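26/04/2023

New fingers for the Pandholm cell

A quick one from the Promley workshop, where I've spent most of the morning fussing over the drinks cell with a hex key and a mug of tea. It's the one with 2 arms working over a white table, and after 1058 picks the old finger pads were looking pretty sorry for themselves, so a fresh set from Liem has gone on.

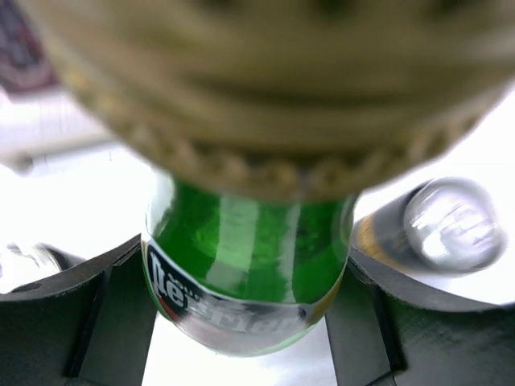 Glass is always the fiddly bit. Cans are forgiving, but a round bottle will shuffle sideways if one finger gets there before the other, so I check the closing at a crawl first and only then let the speed creep up. I've also gone over the cable clips on the arms -- they do work loose, and a sagging loop is just asking to get snagged!
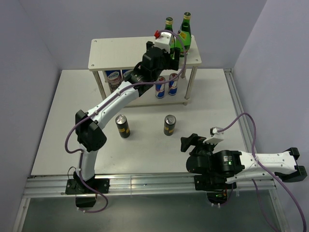

One arm up at the bottle shelf, the other folded low on the right.

The new pads should be good for up to 16 weeks if we keep them clean. Next on my list is the wrist zeroing, last done in February, and then the whole cell gets packed up for Sollport.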